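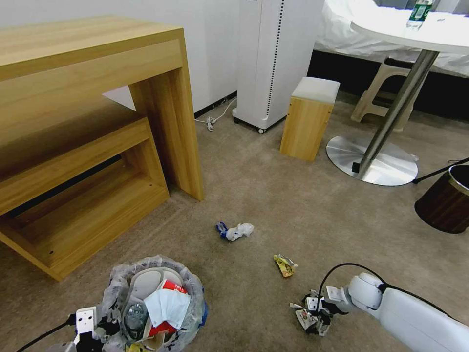 Maintainer: the author of tronddale-pickup, perception and planning, Denach

tronddale-pickup

README and data card, last edited Tuesday, October 19, 2021

What you get

Head-camera recordings of a two-armed robot clearing litter off a bedroom carpet and into a lined bin, plus the planner and the labeling tool we used on them. There are 729 episodes. The robot has two grippers and the planner has opinions about both of them, most of which are documented below.

The package has two halves. Stasiv is the perception node: it finds things on the floor and decides whether they are trash. Etora is the planner: it decides which arm goes, where it closes, and how it gets to the bin without visiting the furniture. They talk over one message type. We tried having more message types in May and would prefer not to discuss it.

Getting started

Run the setup script from the top folder, then start Stasiv before Etora. If you start them the other way round, Etora will wait for a floor map, politely and forever. A timeout is on the list.

To replay an episode with no hardware attached, use replay mode and pass the episode number. Add the overlay option if you want to see the grasp candidates drawn on the camera view. Please look at the overlay before filing a bug about a bad grasp. Often the grasp was fine and the object was a shadow.

Labels

We use 6 classes:

wrapper
paper
cup
bottle
soft (tissues, masks, gloves, slippers)
leave_it

The last class covers anything on the floor that belongs there: cables, plugs, table bases, stool legs. It is the most important class in the set and the one annotators enjoy least. A loose white power cable on a pale carpet looks a lot like a thin piece of litter if you are a network and want to please.

Crumpled things are labeled by what they seem to be made of, with an "unsure" flag. A white wrapper with blue parts can pass for a tissue or a glove. Set the flag and move on. Two annotators once settled such a case by arguing for most of an afternoon, and the label changed nothing downstream.

Items already in the bin get an in_bin tag and are ignored by Etora. Before we added the tag, the planner would spot a nice clear bottle in the bag and offer to pick it up and throw it away.

Known problems

The bin position is read once, at the start of an episode. If the bin moves, the robot will keep faith with the old location.

With two bins in view, Stasiv picks the nearer one. Set target_bin by hand if you care.

Shiny wrappers confuse the depth estimate. A silver lining facing up can put the object below the carpet, and Etora will plan accordingly. There is now a floor clamp, on by default. Leave it on.

The arm's own cable sometimes crosses the camera view and gets proposed as an obstacle. The self-mask handles it in all but 9 episodes, listed in the notes folder.

Glossy white tabletops are sometimes reported as floor. Anything standing on them is then reported as litter. Check the height filter before running near a drink you wanted to finish.

Splits

Split by room layout, so the same desk never shows up in both training and test. An earlier version split by episode and scored beautifully.

Contributing

Run the replay checks, attach the log, and say which gripper was involved. "The arm did something weird" has its own issue tag now, and the queue for it is long.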